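Product Review: Balletti Play Table and Vista Pretend Food Set
Gradton Early Learning Resource Service
July 2020

The Resource Service reviews furniture and play materials for member preschools before they are added to the purchasing list. The present review covers the Balletti play table in white and the Vista pretend food set, which the supplier, Lakatos, offers together or separately. Both were assessed by Réka Kocsis and Américo Simões of the materials section.

The table

The table arrived in two cartons and was assembled by one person in 43 minutes with the tools provided. The printed instructions are clear, although the step dealing with the leg braces should come earlier than it does. Once assembled, the table stood level and did not shift when leaned upon.

The white top received the most attention during the assessment. It offers a plain background against which small items are easy to find, and this proved helpful at cleanup time. Washable marker came off with a damp cloth. Wax crayon required warm water and a second pass. Member schools should note that the surface is not seamless: there are small dark round points in the top, and crumbs of modeling dough tend to collect at these places. A soft brush removed them. Schools that use dough every day may prefer to lay a mat over the top.

The food set

The Vista set is supplied in a lidded box with a contents card. The reviewers looked at the toy foods for recognition, for ease of handling, and for their usefulness in sorting and serving games. Children in the trial group named the banana and the strawberry without help. The strawberry has a textured surface that the younger children liked to rub with a thumb. The watermelon piece is small and was sometimes taken for another fruit until it was turned over.
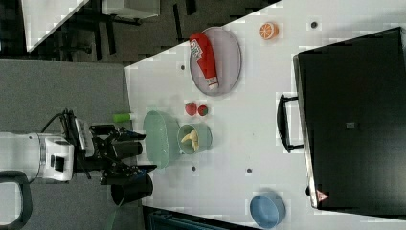

Toy foods and dishes on the white tabletop, with the banana in its light green bowl.

The dishes are more useful than the reviewers had expected. They come in muted colors and in more than one shape, so that a teacher may ask for the gray oval plate or the light blue bowl and be understood at once. The pale green oval dish has a raised rim and is well suited to carrying small fruits from one end of the table to the other. The round green bowl is small; the banana fits when laid in a curl, but little room remains for anything else.

The ketchup bottle was the most requested piece in the set. It is red, with a white cap and a white label, and children began serving games with it more often than with any of the fruits. One bottle among a large group led to disputes, and the supplier might consider including a second. The toy orange half was also well received. Its bright segments gave the teachers an easy way to introduce the words "whole" and "half."

Cleaning and wear

The pieces were washed by hand in mild soap and left on a rack. After 90 days of regular use, beginning in March, no fading was noted on the fruits. Light scratches were found on the rim of the gray plate. The contents card had torn along its fold and was replaced with a copy. The storage box closes securely, but its lid is stiff for small hands.

Recommendation

The Balletti table is approved for the purchasing list without conditions. The Vista food set is approved for classrooms with children aged three and over, with the advice that larger groups order 2 sets. Orders placed through the Resource Service are limited to a combined value of $800 per school in the current period. Requests above that amount should be sent in writing to Ifigeneia Chatzigeorgiou, Purchasing, with the signature of the school director.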